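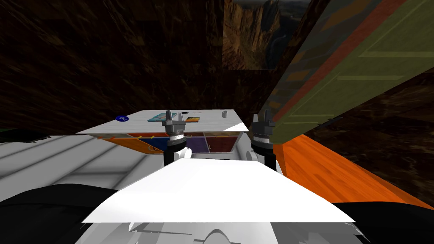 Figure 12. Two grippers upright, close together.

Section 10: Setting up a guest lecture in Pratine

Pratine is the event module the college bought from Wellis. The sales sheet promises a public lecture set up in minutes. Allow an afternoon.

1. Sign in with your staff account and open Events, then New Lecture.

2. Enter the speaker's name and title exactly as they should appear in print. The "Smart Title" button claims to fix honorifics. It turned Dr. Riet Hoekstra into Mr. Hoekstra on two posters, so leave it off.

3. Choose the room. The De Bruijn Hall is listed at 108 seats. Check that against the current floor plan before you release tickets.

4. Set the registration limit. Pratine fills this box with 2370, whatever room you picked. Type over it.

5. Under Audience, select Students, Alumni or Public. Public also opens the waiting list – whether you want one or not.

6. Click Preview and read every line.

7. Click Publish.

Note: The "Expected Attendance" score is based on sign-ups alone. Free events always look full on that screen. We don't order catering from it.

Caution: Changing the start time after step 7 emails everyone on the list, once for each edit. Make all your changes in one go.

For lectures at the Vunisham campus, repeat steps 3 and 4 with the second calendar open. The two calendars are described as synced. Compare them yourself.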